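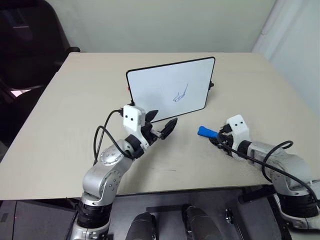

Ticket 928 - Label printer prints blanks after Closora update
Status: open, waiting on customer
Opened by: Gráinne Duggan, shipping desk
Assigned: Filippos Vasilakis

Gráinne: Every second label comes out blank since the Closora update this morning. Printer is the Momby by the back door. Need it working before the 4:30 pickup. Already turned it off and on, twice.

Filippos: Looked in remotely. Queue fine. Driver fine. Page size in Closora went back to default after the update, so it thinks the labels are longer than they are. Changed it back, sent 2 test prints. Can you check the tray?

Gráinne: First one good, second one blank again. Also the light is blinking orange now.

Filippos: Orange = it can't find the gap between labels. Open lid, take roll out, put back with the guides snug. Then hold feed button til it beeps, let go. It'll spit out a few labels, normal.
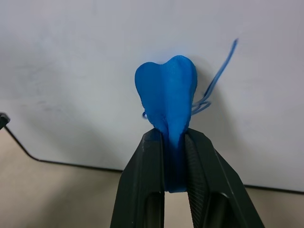 After the beep wait for solid green before you send anything. If you print too early it forgets the gap again and your back where you started.

Gráinne: Green. Printed 16 in a row, no blanks. But the barcode is sitting too far left, scanner won't read the first bar.

Filippos: Ok, seperate thing. Closora, Settings, Labels, left offset. Set it to 19 and save. Try one.

Gráinne: Scans now. Thank you!! Theano has the same printer upstairs, hasn't updated yet.
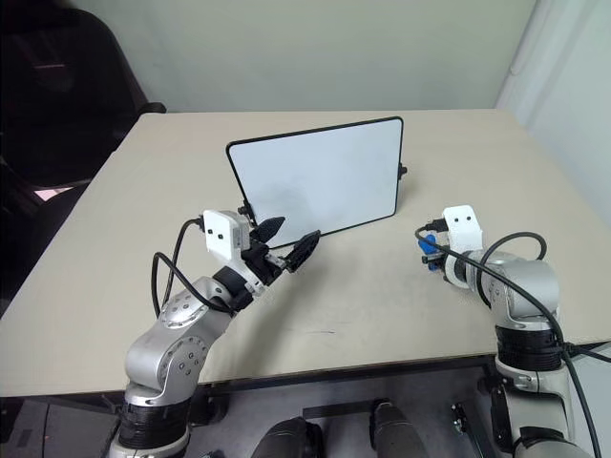
Will Theano's printer need all this too?

Only the page size and the offset, most likely. Write both down before updating, put them back after. The feed button thing is just if the light goes orange.

Filippos: Leaving open til Theano's is done. Gráinne, pls reply here if any blanks come back after pickup.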